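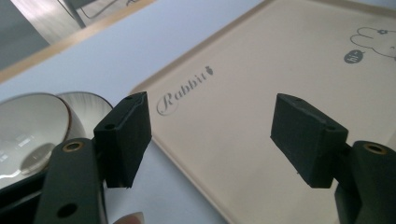

Wer darf eigentlich bestimmen, wann ein Greifer an Geschirr arbeiten darf, das später wieder auf einem Esstisch steht? In den meisten Häusern entscheidet das die Person, die die Arbeitsanweisung für den Platz unterschrieben hat, und sie muss dafür festlegen, welche Teile das Geschirr berühren und wie diese gereinigt werden.

Mit dieser Auskunft im Gepäck bin ich im Februar nach Winden gefahren, zum offenen Nachmittag bei Stemorel. Ich gebe gern zu, dass ich mich seit Wochen darauf gefreut hatte (meine Familie konnte das Wort Greifer schon nicht mehr hören), und der Weg vom Bahnhof den Hügel hinauf war auch schön, obwohl es die ganze Zeit nieselte. Wir waren 14 Gäste, es gab Kaffee und einen sehr guten Nusskuchen, und dann nahm uns Teresa Salgado mit nach hinten zu den Tischen, wo mit Handgreifern Vorführungen aufgenommen werden: Schalen, Tabletts, alles, was man in einer Küche eben so von hier nach da stellt.

Was mich am meisten beeindruckt hat, war ein Blatt Papier. Es hängt an jedem Platz und trägt die Hausregeln, und Frau Salgado hat sich wirklich Zeit genommen, sie mit uns durchzugehen. Vor jeder Schicht werden die Schrauben und Gewindeeinsätze am Greifer mit der Hand geprüft. Die Greifflächen werden abgewischt und bei Rissen getauscht, und zwar immer beide, damit links und rechts gleich gut halten. Die Finger der führenden Hand bleiben hinter den Backen. Angestoßenes Geschirr kommt sofort vom Tisch, auch wenn die Aufnahme sonst gelungen wäre. Und vor jeder Aufnahme fährt man die Backen ganz auf, hält kurz inne und nähert sich erst dann dem Gegenstand – das klingt umständlich, geht den Leuten dort aber nach ein paar Tagen in Fleisch und Blut über.

Armindo Vilela, der die Blätter pflegt, erzählte von der ersten Fassung. Die hatte 69 Punkte und wurde von niemandem zu Ende gelesen. Heute sind es sieben, dazu ein Anhang für Sonderfälle wie Glas oder sehr schwere Töpfe. Jede Änderung bekommt ein Kürzel und wird am Platz besprochen, bevor das neue Blatt aufgehängt wird. Ich habe gefragt, ob denn auch jemand kontrolliert, und er meinte, man schaue sich gegenseitig auf die Finger, im wörtlichen Sinn, und einmal im Monat komme eine Kollegin aus dem Werk Seixas dazu, die mit dem Alltag in Winden sonst nichts zu tun hat.

Ein bisschen gefehlt hat mir die Frage, was mit den Aufnahmen geschieht, auf denen Hände zu sehen sind. Es gibt wohl eine Einwilligung, die jeder unterschreibt, aber das Formular hätte ich gern einmal gelesen. Herr Vilela hat versprochen, es beim nächsten Mal auszulegen.

Zurück bin ich mit dem Zug um kurz nach sechs, mit einem Stück Kuchen in der Serviette. Anmelden kann man sich am Empfang, feste Schuhe sind Pflicht.

Kommentare

Rui Baptista
Danke für den ausführlichen Bericht! Wir hatten bei Gilier auch so ein endloses Regelblatt und haben es nie gekürzt bekommen. Weißt du noch, was im Anhang zu Glas stand?

Celeste Aguiar
War am selben Nachmittag dort und fand die Regel mit dem paarweisen Tauschen sehr einleuchtend. Zum Formular: Ich habe am Empfang danach gefragt und durfte kurz hineinschauen, es sind 4 Seiten.

Celeste Baptista
Ist der Weg vom Bahnhof mit Kinderwagen zu schaffen?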